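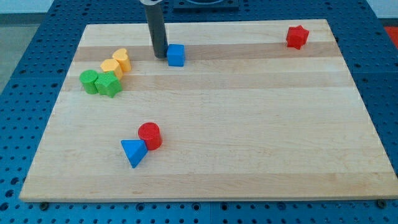
La planche en érable et les huit blocs du test, avec le doigt cylindrique à côté du cube bleu.

J'ai passé pas mal de soirées à comparer des façons de déplacer des petits blocs avec un bras, et je vous raconte la méthode que j'ai fini par garder. Elle tient sur un bout d'établi, elle coûte trois fois rien et elle permet de comparer des outils sans se raconter d'histoires !

D'abord, le plateau. Posez une planche claire bien à plat sur votre table perforée. J'ai essayé directement sur la table, et les petites pièces accrochent dans les trous, c'est pénible. Sur le bois, ça glisse de façon régulière.

Ensuite, les blocs. Prenez-en huit, de quatre couleurs, avec des formes qui ne réagissent pas pareil : un cube, des cylindres, un prisme triangulaire, une étoile, un cœur, un hexagone... Laissez-en un tout seul dans un coin et collez-en quelques autres en paquet. C'est dans le paquet qu'on voit la différence entre deux outils.

Côté outils, j'en ai comparé trois :

Le doigt cylindrique Bimley. Il pousse, point. Réglez la hauteur pour qu'il frôle le bois sans appuyer (je descends jusqu'au contact, puis je remonte d'un cheveu). Très bon sur le cube si on vise le milieu de la face, moins drôle sur les cylindres, qui partent de travers.

La pince Restrepo à deux mors. Parfaite sur un bloc isolé. Dans un groupe serré, elle bouscule les voisins avant d'avoir refermé quoi que ce soit.

La ventouse Tadmont. Rapide sur l'hexagone couché, décevante sur le cœur debout – il n'y a pas de surface plane en haut, forcément.

Pour le contrôleur, j'utilise un Zenimus. Commencez en vitesse lente et montez par paliers, jusqu'à 3000 mm/min chez moi. Plus vite, les pièces debout se couchent au premier choc.

Notez chaque essai tout de suite : l'outil, le bloc visé, la position d'arrivée, les voisins déplacés. Et remettez tout en place avant de changer d'outil, avec une photo du départ sous les yeux. Je ne l'ai pas fait au début, j'ai dû refaire un mardi entier de mesures.

La prochaine fois, je reprends la même série avec un doigt gainé de silicone – j'ai bon espoir pour les cylindres.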